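The dressing table drawer, part two

I left off last time with the top drawer tipped out and no clear idea where any of it should go. The drawer sticks in damp weather, so things get pushed to the back and stay there. I found a bus ticket from Tullton, 16 hair grips and a receipt for a pair of boots I no longer own.

Necklaces

The thin chains are now on hooks inside the wardrobe door. Two were knotted together and took most of Sunday evening with a pin. I gave up on a third – Otis says he can do it with a drop of oil, so he has it.

Earrings

Anything without a partner went in an envelope. I'll give it until March and then they can go.

Everyday bits

The things I wear most weeks needed somewhere I could see them. I tried a cutlery tray first, but the sections were too narrow for a watch. A shallow box works better. Mine has a red rim and a white inside, and small things show up well against it. The watch with the green dial went in first, then the yellow claw clip, the fuzzy lavender bow and the beads. I sorted it all out on the bed, on the strawberry sheet.

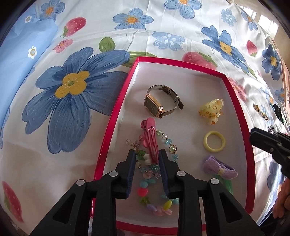
Still to do

The second drawer is scarves and old phone leads. I also want a lid for the box, or at least a cloth – it gets dusty on that side of the room. Prasert has offered me an offcut of felt for the bottom, which should stop the ring sliding about when I open the drawer.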